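The Sloth Goes Last

Marjan Bahrami had a rule about tidying up the playroom, and the rule was that the sloth went last.

"Why last?" asked Demyd. He was new to Selier Street and new to the rule, and he already had an armful of blocks.

"Because if he goes in first he gets squashed, and if he goes in the middle he gets forgotten, and then at bedtime everybody's crying." She pushed her sleeves up. "Including me, one time. Come on, you do the floor and I'll do the shelf!"

It was the kind of morning that makes you want to clean things. The sun had come straight into the curtains and lit them up from top to bottom, and the whole room felt like the inside of a lampshade. Demyd loved it right away. He loved the white mat with its black grid, too, and he had decided before breakfast that the lines were streets. He drove the blocks home along them, two by two, making the noise of a bus.

"You missed a passenger," said Marjan. She was holding up a sock.

"That's the mayor."

"The mayor goes in the laundry."

They worked like that for a good long while, and it was wonderful, it really was. The puzzles went back in their boxes (all but the one with the lighthouse, which had been short a piece since September). The crayons went in the coffee can. Marjan found a marble she had given up on years ago and was so happy she had to sit down and roll it across the floor for old times' sake. Demyd found half a cracker and ate it before she could say a word.

Then there was the tub. It was pink, and Imo had bought it for washing beans, back when Imo had a garden and more beans than any family could eat. Now it held the animals. The giraffe went in on her side with her legs folded. The bears went in wherever they liked. There was a rabbit with one ear who needed the corner, and Demyd gave him the corner and tucked a washcloth around him.

"Now?" he asked.

"Look around first."

He looked around. He looked under the chair and behind the door, and he lay down flat and checked the streets of his city all the way to the wall. Not a block or a bus in sight.

"Now," said Marjan.

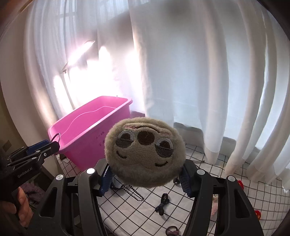 Chapter Two: A Seat by the Window

The sloth had the best face of anybody in the house. Demyd thought so the moment he got a proper look at it. The eyelids were only halfway up, the nose was enormous, and the thin little smile seemed to know that lunch was going to be noodles.

"Hello," he told it. "I'm Demyd Skoryk. I live upstairs now."

The sloth took this well.

"He likes you," said Marjan. "He didn't smile at my cousin at all."

"He's smiling because it's sewn on."

"It was sewn on for my cousin too!"

Demyd thought that over and found no hole in it anywhere. He smoothed the short fuzzy fur on top of the sloth's head, first one way and then the other, and asked whether last had to mean on top of the bears, or whether last could mean somewhere with a view.

Marjan had never considered it. She looked at the tub, and she looked at the bright curtains, and a huge grin spread across her face.

"Get the little stool," she said. "And bring the rabbit, he'll want to come."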